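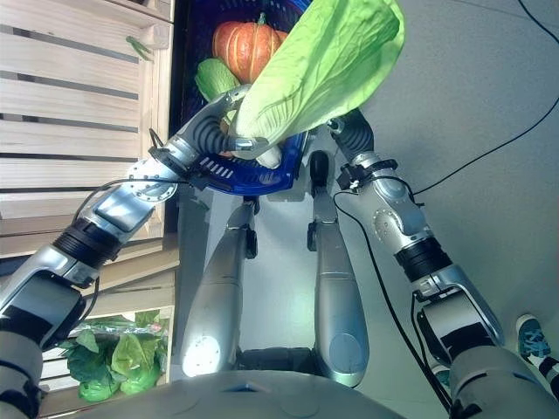

Surely two arms just means twice as many ways to drop things, wrote a reader called Gridus under my last post, and I've been chewing on it ever since. Fair point! It's more or less what I believed until July, when we started on the Lamo method.

The old way, we trained each arm as if the other didn't exist, then bolted a timing layer on top. It worked for boxes. For shopping it was hopeless -- one hand would tug at a leaf while the other was already carrying the basket off somewhere else.

Lamo does it differently. Both arms share one policy, and at every step each hand has to predict what the other is about to feel. Not where it will be, what it will feel. If the left gripper closes on something by the rim, the right one should be expecting the basket to tip a little, and it can brace early. I love this idea so much. It's simple enough to explain on a bus, and I still find bits of it surprising.

We trained on 2600 recorded runs, all with a basket and vegetables, and kept 390 back for testing. Of those, 23 ended with something on the floor. The old setup dropped things so often that we gave up logging it properly (I regret that now, as I'd like a decent baseline).

Leaves are still the hardest. They bend, they hide the rim from the head camera, and the hand covers up whatever's left. Pumpkins are a doddle by comparison.

Next job is getting up to 4000 runs and trying a softer bag in place of the basket. The Utari code needs a tidy before I share it, so bear with me.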